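Section 4: Setting up a class for the fitness term

Set up each class once, at the start of term. You need a staff login for Elow and the class list from the school office. Pupils who join later are added under section 6.

4.1 Creating the class

1. Sign in and choose Classes, then New class.
2. Type the class name as it appears on the timetable. Bukau and Matlala are house names and should go in the House box, not in the class name.
3. Set the number of fitness sessions a week. The highest number allowed is five.
4. Choose the lead teacher. A second teacher can be added but cannot close the register.
5. Press Save. The class appears in grey until it has at least one pupil.

Note: A class can hold up to 42 pupils. For joint sessions, make two classes and link them with Run together.

4.2 Adding pupils

1. Open the class and choose Add from list.
2. Tick the pupils you want. The list shows 20 names to a page, and ticks are kept when you move to the next page.
3. Check the date of birth for each pupil. The running and jumping tables use age on the first day of term.
4. Press Add.
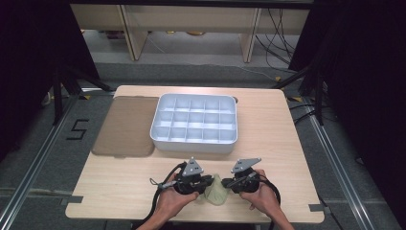
5. Go back to the class page and open Health notes. Any pupil with a note has a small H beside the name. Read the note before the first session.
6. If a pupil must not take part in a test, open the pupil's page and set that test to Excused. Do not enter a zero.

Caution: A zero counts towards the class average and is printed on the report sent home. Excused does not and is not.

4.3 Choosing the tests

Trirwood School uses the shuttle run, standing jump, sit and reach, and ball throw. All four are switched on when a class is made.

1. Choose Tests from the class page.
2. Switch off any test you will not run this term.
3. For the shuttle run, choose the 20 metre or the short hall course. The two are scored from different tables - results from one cannot be moved to the other.
4. Set the number of attempts. Two is usual for the jump and the throw.
5. Press Lock tests before the first result goes in.

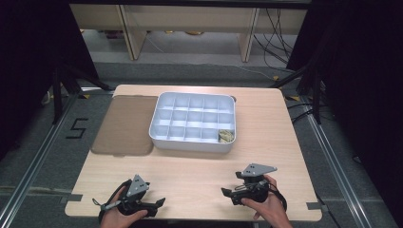 Caution: Once locked, the tests can be changed only by Drita Papadopoulos or Todor Vukadinović. Results already entered for a test that is switched off will be removed.

4.4 Printing the record sheet

1. Choose Print, then Record sheet.
2. Select A4 landscape. In portrait the last column is lost.
3. Print one sheet for each session. The sheet has 23 rows, so larger classes run to a second page.
4. Write results in metres and centimetres. Leave the level column blank, as Elow works it out when you type the results in.

Note: Sheets printed in November have the old throw column and should be thrown away.

If the class is still grey after section 4.2, sign out and in again. If that does not help, send the class name to Zorica Mladenović.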